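Setting the Table, One Utensil at a Time

The shared workshop at Kolura occupies the ground floor of a former print works. The laser cutter and the lathe have the good light by the windows. Behind them, against a gray wall, is the table where a small group of members has been building Zirmont, an arm-based setup meant to handle household objects at household speeds.

The project began in October with a purchased arm and no table. The first bench was a door on trestles. It flexed when the arm accelerated, and the error showed up at the gripper as a slow oscillation that took several seconds to settle. The replacement top is 1220 mm long and bolted to a rigid base. Settling time dropped to the point where the group stopped measuring it.

Software took longer. Zirmont runs on a control package called Wi, written by members and named after nothing in particular. Wi divides a task into approach, grasp, lift, transfer and release, and logs joint positions and gripper opening throughout. Early versions attempted to plan the whole sequence before moving. The current one plans a single stage, executes it, and plans the next from wherever the arm stopped. It is slower on paper and fails less often.

Cutlery was chosen as the first full task on the advice of Gilivmont, a two-room repair shop across the yard that lends the group tools and opinions. Flat metal on a flat surface is a poor target for a parallel gripper. The fingers have to descend almost to the tabletop to get under a handle, and an error of a millimeter or two in height means either a missed grasp or a scraped table. The group's answer was mechanical: raise the utensil. A small block under one part of a fork or knife tilts or lifts enough of it to leave clearance for the fingers.

Polished steel brings a second problem. Reflections move as the arm moves, and the vision module at first treated some of them as edges. Diffusing the overhead lamps helped. So did lowering exposure, at the cost of more noise in dark areas.
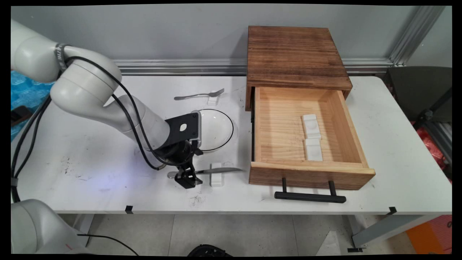 The gripper over the handle end of a table knife, with the fork on its own rest farther back and the drawer open at right.

A typical evening session runs 80 attempts, with the starting positions changed by hand between them. In the most recent set, 18 ended in a dropped or missed utensil. Most of those were forks. The handle is thin, and a grasp slightly off center lets the head swing down during the lift.

The group has logged nearly 800 attempts so far and keeps the failures along with the rest. Work now is on finger pads. Two rubber compounds have been tried; the softer one grips better and wears out sooner. A third, cut from sheet stock on the shop's own laser cutter, goes on next. Cable routing on the forearm is also due for revision before the transfer speed is raised again.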